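News from the Omwood bench

The tabletop arm we've been putting together in the shared workshop at Collcombe has reached the stage I've been looking forward to since March — teaching it to handle soft things. Blocks and tins it manages nicely, but anything in a plastic wrapper is another matter, and so we've gone back to studying how our own hands go about it, tissues, cloths and all.
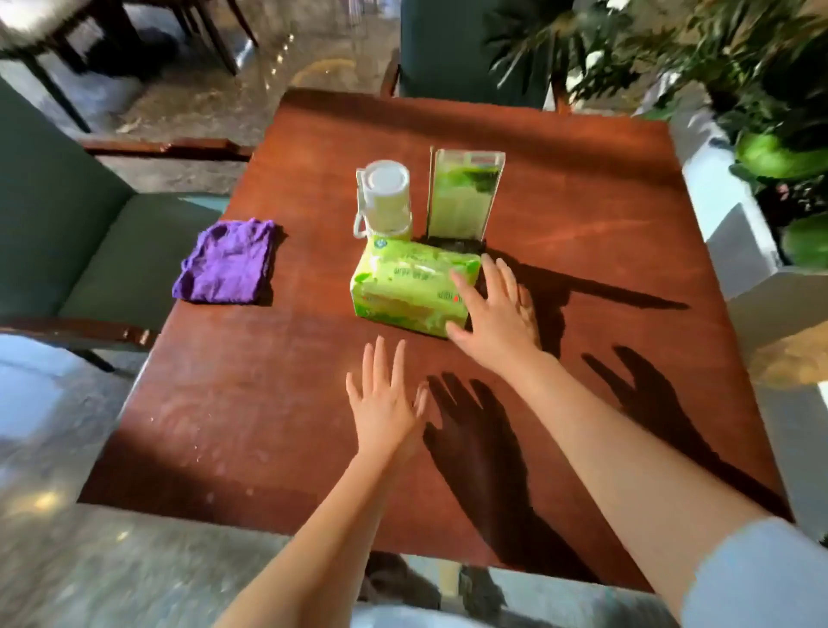

I've now saved 59 short clips toward the 1000 I promised (I know, I know!), and 21 of them are good enough to keep. The Gadano board still drops out when the wrist motor works hard, so a thicker supply cable is going in next, along with the new fingertip pads. If you have any soft silicone sheet left over from your own builds, do drop it in the tray by the door, and bless you for it.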